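Repair mornings return to the Tonden library this November, and if last winter is anything to go by, you will want to get there early and bring something to sit on.

The library's back room opens at 9:30 every Monday for anyone in Tonden or Fekatbridge with a computer that has slowed down, gone quiet or simply been living under a bed since the kids left home. There is no charge to have a machine looked at, though there's a jar by the door, and parts are sold at whatever the library paid for them. Jeanie Gunn, who started the mornings with one folding table and a borrowed screwdriver set, is back at the front desk, and she would like everybody to know that the coffee has improved (it had plenty of room to!).

The big change this year is money, and it's a happy one. The Guzmán family, whose hardware store on the corner has been selling the town its paint and hinges for longer than most of us can remember, has given $500 toward used memory, drives and power supplies. That means the shelf of parts, which ran bare well before the end of last season, ought to hold out a good deal longer. Orlando Betancur will be keeping the list of what's on it, and he asks that people call ahead if they know what they need, so he can set it aside with their name on a piece of tape.

Desktop towers are especially welcome. Laptops get most of the attention these days, but an old office tower is a friendly thing to work on, with room for your hands and parts that lift out without a fight, and plenty of households have one they never quite got around to throwing away. Finished machines that owners don't want back go to students at the Fekatbridge evening school, which has a waiting list of 16 names.

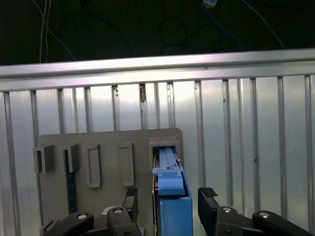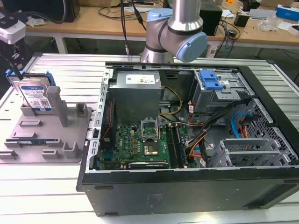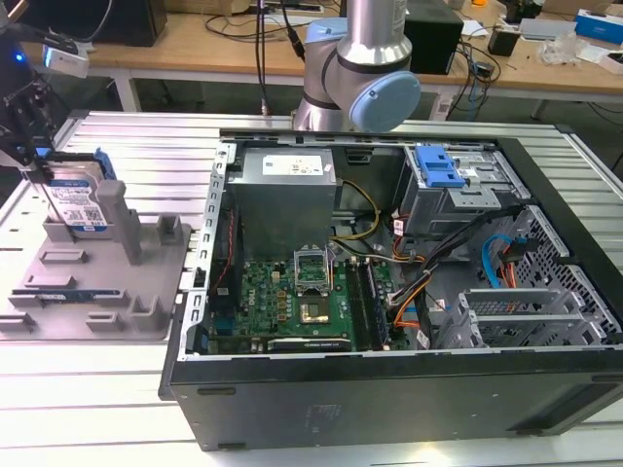
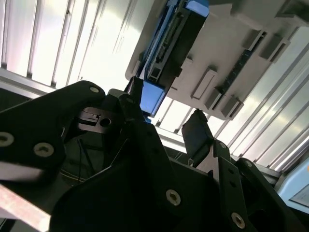 Rigoberto Llanos wrote to us after last week's notice to say the mornings are a fine thing but no earthly use to people who work days, and that he has had a tower sitting in his hallway since spring waiting for an evening session. He would gladly bring his own lamp, he added, and he knows at least a few neighbors on his street who would come along with him.

His letter was passed along to the library, and the answer is a hopeful maybe. The back room is taken most evenings by the choir and the Spanish conversation group, but Jeanie says Thursdays could come free after the holidays, and she has started a sign-up sheet at the desk to see how much interest there is. If you'd like an evening slot, put your name down, and please write the phone number clearly, as last year's sheet had several that could have been anything.

A few practical things before you load up the car. Each visit runs up to 60 minutes, and one machine per household is plenty. Bring the power cord, and bring the password too, written down somewhere you'll find it. Anything you would be heartbroken to lose, such as family pictures or tax papers, should be copied off at home first if the machine still starts. Monitors and printers can't be taken this season, much as everyone would like to help, and the county drop-off on Vulov Road still accepts both for $5 apiece.

The side entrance by the bike rack is the one to use, and the ramp has been fixed.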